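The Basket Build: Gallery
Updated 25 August 2022
Home / Builds / Gallery

Welcome to the gallery page for Uraro, our humanoid at the Lillton shared workshop! If you've been following the build log you already know the plan: get a two-legged, two-armed robot to do a bit of grocery picking, fruit off a shelf and into a basket, in a room that looks like a room people live in. If you're new, hi, and sorry in advance for how much we talk about cables.

Uraro started as a pile of actuators on two folding tables and a lot of optimism. The legs came first, then the hips (twice, because the first set creaked like an old staircase), then the torso and the silver shells, which took most of a winter of evenings to sand and fit. The arms went on last and they're the part we're proudest of. One side carries a five-fingered hand, and the other carries a much simpler gripper whose whole job is to hold on to a basket handle and not let go. We tried a hand on both sides for a while. It looked fantastic in the mirror, and it doubled the time we spent chasing finger tendons!

The test setup is about as homey as we could make it. A white cubby shelf with the boards at different heights, a few pieces of fruit, one red shopping basket. The uneven shelves are on purpose — a nice even bookcase let us get away with one reach pose for everything, and we wanted the planner to sweat a little.

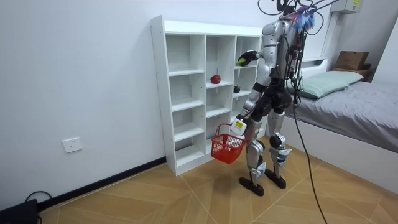

Uraro at the shelf with the basket in the gripper and a small green fruit in the black hand. Look at that shoulder!

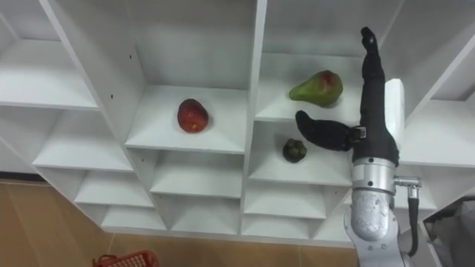 Fruit at different heights, and the thumb pointing in between the pear and the mangosteen.

The hand deserves a few more words, and we get more mail about it than about anything else on the robot. The fingers are driven through the palm, with a Workneh controller board handling grip force, and the black covering over them is there for friction. Bare plastic fingertips were hopeless on anything waxy. We went through every kind of glove the hardware store sells before we found one that grips well and still bends at the knuckles, and we now buy them in packs.

Picking from a shelf is so much harder than picking from a table. On a table you can come down from above and the whole world is open to you. In a cubby there's a board over your fingers, a board under them, and a divider on each side waiting to catch a knuckle. Our rule at the moment is thumb first: line up the thumb with the side of the fruit, bring the fingers in to meet it, then back straight out before turning toward the basket. It's slow and it looks very polite.

Some numbers for those who like them. We've logged 752 shelf picks since the arms went on, and the longest streak without a drop stands at 143. That streak ended on a plum. The balance code has been rewritten 3 times, and a full charge of patience lasts the team around one evening, pizza included.

Balance is the other half of the story. A basket hanging from one arm shifts the weight of the whole robot, and every piece of fruit that goes in shifts it again. Kultov, our walking software (named after a board game we made up and never finished), treats the basket as part of the body and leans the hips to match. Early versions leaned way too far and Uraro stood there like someone waiting for a bus in a gale. The current one is lovely to watch — there's a tiny sway when the weight changes and then it settles.

Still on the list:

Softer thumb pad, so ripe peaches can join the lineup
Tidier wiring at the shoulders
Quieter ankle gears
A second basket, in a color we haven't picked yet
Reaching the lowest cubbies without a deep squat

The next open evening at Lillton is in October, and we'd love to see you there. Bring fruit! Round, lumpy, shiny, fuzzy, we'll try it all. Build notes, wiring diagrams and the parts list are over on the Downloads page, and the guest book is open again for questions.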